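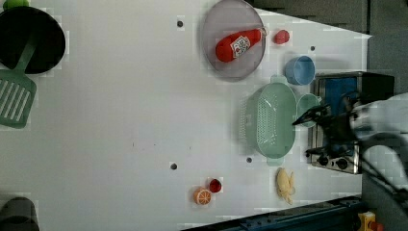

Spielküche auf dem weißen Tisch: Herd, Sieb, Becher und ein paar Bananen.

Aus unserer Spielzeugecke: Die kleine Küche zieht um

Liebe Leserinnen und Leser,

im letzten Brief hatten wir versprochen, einmal ausführlicher von der Spielküche zu erzählen, und weil so viele von Ihnen danach gefragt haben (an der Ausleihtheke, am Telefon und einmal sogar beim Bäcker!), soll sie heute ihren Platz bekommen. Wer unsere Spielzeugausleihe in Borkmont kennt, weiß ja, dass die Küchensachen seit jeher in der großen Truhe unter dem Fenster wohnen, alles durcheinander, Obst bei den Töpfen und die Löffel irgendwo ganz unten. Das war gemütlich, aber beim Suchen doch recht mühsam, und so mancher Deckel ist dort auf Nimmerwiedersehen verschwunden.

Nun haben wir uns also darangemacht und die Truhe ausgeräumt. Ich gebe zu, dass ich dabei länger gebraucht habe als gedacht, denn man bleibt ja doch an jedem zweiten Stück hängen. Der kleine Herd mit der blauen Platte und den zwei schwarzen Drehknöpfen zum Beispiel: Daran ist in unseren Räumen schon so manches Mittagessen gekocht worden, von der Tomatensuppe bis zum Kuchen, der laut Köchin „noch 1.000 Minuten“ brauchte. Das mintgrüne Sieb mit seinen beiden Griffen ist ebenfalls ein alter Liebling, und der kleine Becher in derselben Farbe wird gern dazugestellt. Ob das Sieb nun für Nudeln da ist oder als Helm für den Teddy, darüber gehen die Meinungen unter unseren jüngsten Gästen auseinander, und wir mischen uns da nicht ein.

Künftig gibt es die Küche in zwei Kisten. In die erste kommt alles, womit gekocht und angerichtet wird, also der Herd, die schwarze Pfanne, der Pfannenwender mit den Schlitzen, dazu Sieb, Teller und Becher. In die zweite kommt, was auf den Teller gehört: die gelben Bananen, die Orangenscheibe und was sich sonst noch an Obst und Gemüse angesammelt hat. Die rote Ketchupflasche hat uns ein Weilchen beschäftigt, sie liegt jetzt bei den Lebensmitteln, obwohl die Kinder sie wohl am liebsten gleich neben der Pfanne hätten. Beide Kisten können Sie einzeln oder zusammen ausleihen, und zwar für 12 Tage, eine Verlängerung ist telefonisch möglich.

Eine Bitte noch, die uns sehr am Herzen liegt: Spülen Sie die Teile vor der Rückgabe kurz mit lauwarmem Wasser und etwas Spülmittel ab und lassen Sie alles gut trocknen, vor allem das Sieb, in dessen Löchern sich gern Knete festsetzt. Der Herd darf nicht ins Wasser, ihm reicht ein feuchtes Tuch. In jeder Kiste finden Sie obenauf eine Liste zum Abhaken, und wenn doch einmal etwas unter dem Sofa geblieben ist, sagen Sie einfach Bescheid, das kommt in den besten Familien vor.

Gesucht werden außerdem noch kleine Kochlöffel und ein Topf mit Deckel, gern gebraucht. Auch ein Geschirrtuch in Kindergröße wäre schön! Abgeben können Sie alles zu den üblichen Zeiten im Haus Fehr, Eingang über den Hof, oder Sie legen es in den Korb im Flur. Für Kinder ab etwa 8 Jahren bereiten wir übrigens für den Dezember eine größere Backkiste mit echten Ausstechformen vor, Vormerkungen nehmen wir jetzt schon entgegen.

Herzliche Grüße aus der Spielzeugausleihe Plerkis
4. August 2019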